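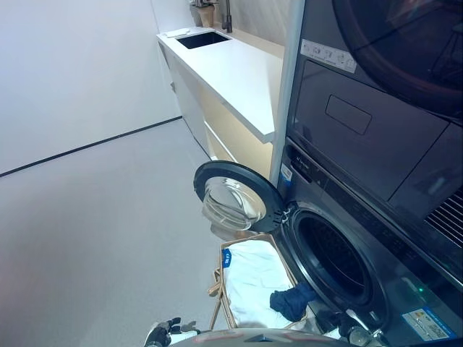 Laut Suryani Osman reichen 13 Minuten pro Album nicht, um zwei Masterings sauber zu vergleichen, und nach dem Rundgang bei Fekerix in Jernholm gebe ich ihr recht. Der Streamingdienst hatte am 12/11/21 geöffnet. Gezeigt wurden der Hörraum, die Redaktion und der Bereich, in dem neue Titel verschlagwortet werden. Kyung-hwa Yeon führte durch die Technik. Pro Tag kommen rund 800 Alben herein, 57 davon liefen am Besuchstag noch einmal durch die Lautheitsprüfung. Im Hörraum gab es 30 Plätze mit Kopfhörern. Die App Seok ist seit August im Test, Offline-Listen fehlen noch. Der Eintritt war frei, der Bus zurück nach Vemham fährt stündlich.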